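Lecture 6: Row templates and formatters in the Zastance grid
Course notes, Gervásio Coutinho

Last week we loaded records into the grid and left every column as it came. Today we change how the values are shown. Please have your copy of the Sampaio exercise open, because I will refer to its columns.

6.1 Value and display

Each cell has two things: the stored value and the text the user reads. A formatter is a function which receives the first and returns the second. It must not change the record. In the January group several students wrote the formatted text back into the data, and after this the sorting was wrong: 1156 came before 339, as the grid was comparing strings.

The formatter receives three arguments, in this order: value, record, column. If you need only the value you can leave out the others.

6.2 Empty values

A formatter is called also for empty cells. Check for null first and return an empty string. Zero is a value, so do not test it with a simple "if (value)". This is the most frequent mistake in the homework.

6.3 Row templates

When one column is not enough – for example a name with a small picture and a second line under it – we use a row template. The template replaces the whole row, and the column formatters are then not called. You must call them yourself inside the template if you still want them.

The template is compiled once and used for every row. Do not put a server request in it. The Sampaio file has 873 records, and the grid draws the rows again each time the user scrolls.

6.4 Picture cells

The property imageField says which field holds the address of the picture. Set also imageFit, which can be "cover" or "contain". With "cover" the borders can be lost.

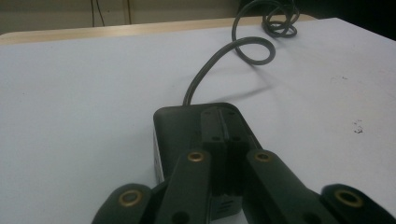
Fig. 6.2. A black device resembling a power adapter.

6.5 Paging

The default page size is 500. With row templates I recommend a smaller one, and Marcelino Xavier will show in the laboratory how to measure the drawing time with Murska.

Homework

Exercises 4 to 7. Upload to Cesum before Thursday, May 28, 2026. For exercise 6, write the null check also for the date column.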